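**Software notes: insertion stack, release 44**

Jul 8, 2019

Release 44 of the Ostirgate control stack went to the cell on the desktop disassembly and reassembly bench this week. It covers three changes: the pose estimator for small parts, the handoff from position control to compliant control, and the log viewer. The planner is unchanged apart from one parameter, described further down.

The estimator work was driven by the processor task. A CPU heat spreader is a poor target for the wrist camera. It is metal, it is close to the lens when grasped, and its apparent brightness changes with a few degrees of tilt. The old estimator fitted a quadrilateral to the bright region and took the pose from the four corners. With a strong reflection the bright region and the part outline are different shapes, and the fit moved toward the reflection. The new one ignores the interior of the heat spreader and looks for the boundary between the metal and the substrate, then the outer edge of the substrate. Both are used if both are found. If only one is found, the covariance on rotation is widened and passed on to the controller as is. 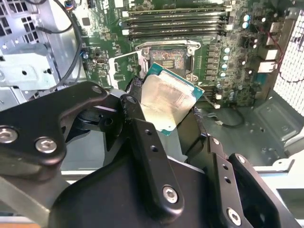
*Wrist camera view of the CPU task, with the processor held at an angle near the open socket.*

The socket is estimated separately, from the retention frame. We considered fitting the contact field directly and dropped it. The pin pattern is regular enough that the match is easily off by one row, and the score barely changes when it is. The frame has strong edges and no such ambiguity. The raised load plate is a complication in that it has a similar rectangular outline. It is now modeled as its own object with a hinge angle, and the socket fit is rejected if it lies outside the plane of the board.

Part pose and socket pose are compared in the camera coordinate system, so an error in the hand-eye calibration cancels to first order. It does not cancel for motions planned in the base coordinate system, and the approach is still planned there. Anyone who has remounted the sensor should rerun the calibration before updating. The tool has moved to the `vergara calib` subcommand and the old script has been removed.

The second change is the handoff. Until now the stack switched controllers at a fixed height over the target. The height was a constant in the task file, tuned by hand, and it was wrong whenever the board was seated differently in the case. In release 44 the switch is a condition:

- the relative pose has been stable over 60 consecutive estimates
- commanded speed is under the contact limit
- the filtered wrist force is inside the no-contact band

All three must hold on the same control tick. If they do not hold before the timeout, the arm retreats along the approach path and the task reports `HANDOFF_TIMEOUT`. It does not retry by default. Set `handoff.retries` if you want retries, and keep it at 4 or lower, as each retreat adds a full approach to the log.

The no-contact band is computed at the start of each approach with the part already in the gripper. Cables on the arm contribute a load that varies with the wrist angle, and a band taken at the home position was too narrow for poses deep in the case.

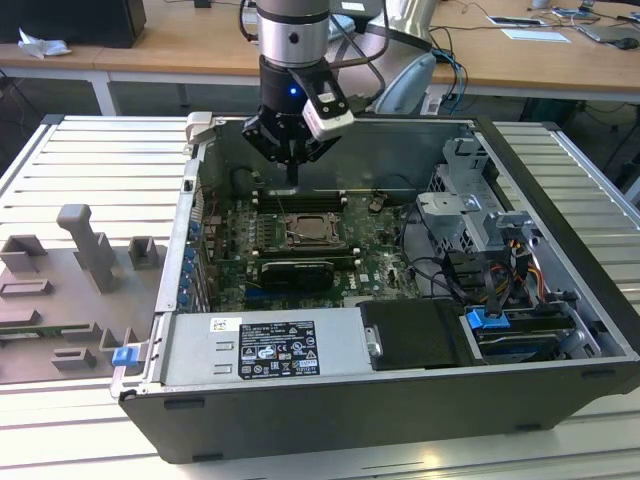
Collision geometry is where the one planner parameter comes in. The case is loaded from a mesh, but bundled wiring is not in any mesh, and the depth data on thin wires is unreliable. The perception node now publishes wiring as inflated voxels with a decay time, and `planner.soft_margin` sets how close a path may come to them. The default is conservative. With the margin at its default, paths to the memory slots are nearly vertical and the planner returns quickly. Paths toward the drive cage are a different matter, and several start poses have no solution there until the margin is reduced. Reduce it per task and leave the global value alone.

The voxel count per query is capped at 2,000. When the cap is reached, the node drops the voxels farthest from the planned tool path and writes a warning. Please do not filter that warning out of your logs.

Log viewer changes are small. Wrist and fixed camera streams are now aligned on the controller clock, and scrubbing one scrubs the other. Force traces can be plotted against height over the target as well as against time, which makes it much easier to compare approaches with different speeds. Logs from the Braltcombe branch open read-only.

Known issues:

- The substrate edge detector fails when a finger covers two adjacent corners of the part. The estimator reports this correctly, but the message says "no part."
- `vergara calib` exits with status 0 after a canceled run.
- The hinge angle of the load plate is not tracked during motion. It is read once, before the approach.

The Tisgate simulator profile still has the old fixed-height handoff and will keep it until the contact model is replaced, planned for September. Task files written for release 44 load in the simulator, with the handoff block ignored.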